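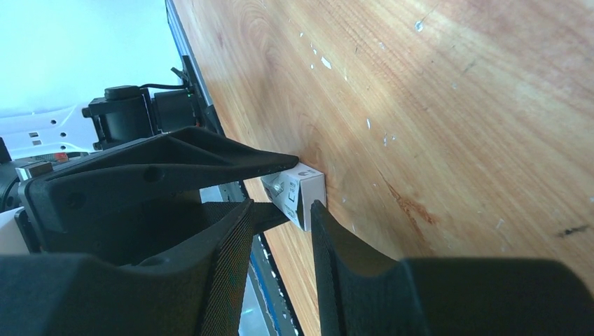
Cork grips on a cane, worth it or not?

bramblefoot
Jun 7, 2025
My balance went downhill in April and I've been using a plain aluminum cane with a foam handle. The foam is shredding. Fitier sells a cork replacement grip for 30 dollars and claims it "adapts to your hand." Does it? I've had a bad hand longer than a bad leg and I've heard that line before.

oldgate3016
It's cork. It doesn't adapt to anything. It dents where you squeeze it, same as the foam did, only slower. I got 14 months out of mine.

Pellwether
14 months of daily use sounds fine to me. My foam ones last one summer.

oldgate3016
Fine at half the price, maybe. Mine started shedding crumbs in my coat pocket well before the end.

quietstairs
Which size is your shaft? The Fitier one wouldn't go onto my Pirmont cane even with soapy water. The listing says "fits most." Most what?

bramblefoot
Not a Pirmont, it's a drugstore one with the label worn off. I'll measure it before I buy anything.

tansy_m
I'd skip the grip and get a wooden stick. I have a Sundaram with a plain knob and my wrist quit hurting in 2 weeks. Can't say it was all the stick, I was resting more too.

Pellwether
A knob is terrible if you put real weight on it. My PT made me give mine up. Depends if you lean on it or just want a touch of something for balance.

tansy_m
I lean plenty and I'm still upright. Your PT hasn't met my stick.

bramblefoot
I lean going downstairs, otherwise it's mostly for balance. So that settles nothing.

quietstairs
Has anyone tried the Grastisia wrap? It's just tape, but the reviews all read like the same person wrote them.

oldgate3016
Tennis racket tape does the same job. Wrap it over the foam and see how it feels for a month.

bramblefoot
I have some of that in the garage. Going to try it first and hang on to my 30 dollars.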